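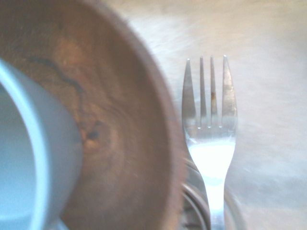
**Arnness opens its shared kitchen to tenants of the Cleltmont building**

Cleltmont, 13th June

The housing company Arnness has today opened the new shared kitchen in its Cleltmont building. The room will serve 96 flats, and every tenant above the age of sixteen may reserve it free of charge, for a meal with family, a birthday or simply a big evening of cooking.

The work began in January and was carried out by the joinery firm Tiedemann. The old kitchen had a single small basin and very little place to put anything down. In a survey, 283 tenants answered our questions, and the wish most often written was a better place for washing up by hand.

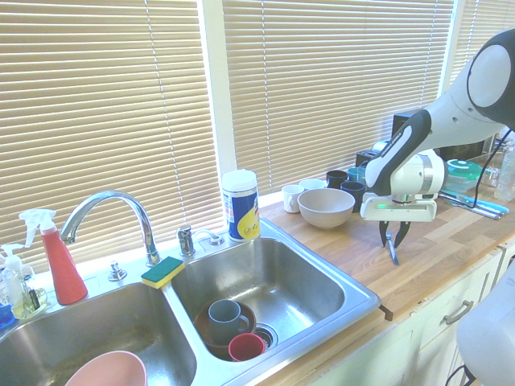 *The double sink in the new kitchen, with wooden worktop and beige window blinds.*

For this reason the sink was chosen first, and the rest of the room was planned from it. It has two basins, so that one person can wash while another one rinses. The tap is high enough that a large soup pot goes under it without difficulty.

"We looked at many kitchens which are beautiful on the day of opening and tiring to use after one month," says Lotte Dijkstra, project leader at Arnness. "I wished for a kitchen where you can leave a cup in the sink for five minutes and it still feels like a pleasant room."

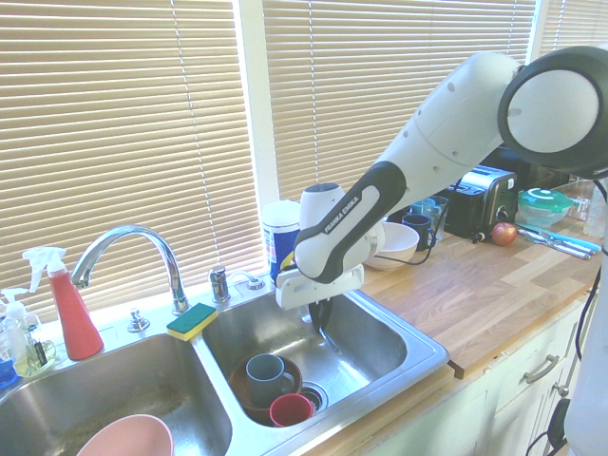
Tenants asked also that the kitchen should not feel like an office canteen. Arnness has therefore bought the crockery in mixed colours from the household shop Stornico, which delivered 478 pieces in total. Broken pieces can be replaced one by one, and it is not necessary that they match.

The reservation rules are short. An evening can be reserved up to 4 weeks before, through the tenants' page or at the house office. Whoever uses the kitchen is asked to wash up, to wipe the worktop and to take leftover food home.

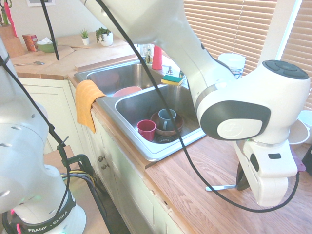
Small things were also discussed with the tenants at length. Mervyn Bickerstaff, who has lived in the building for many years, spoke for more storage and for some green in the room. The potted plants on the counter at the back please him very much, and so does the knife block, which stands on the same side. A yellow-orange towel hangs over the front of the sink. "At home I would put it exactly there," he says.

Tenants who would like to see the kitchen before they reserve it can ask for the key at the house office during opening hours. Questions from the press can be sent to Lotte Dijkstra at Arnness.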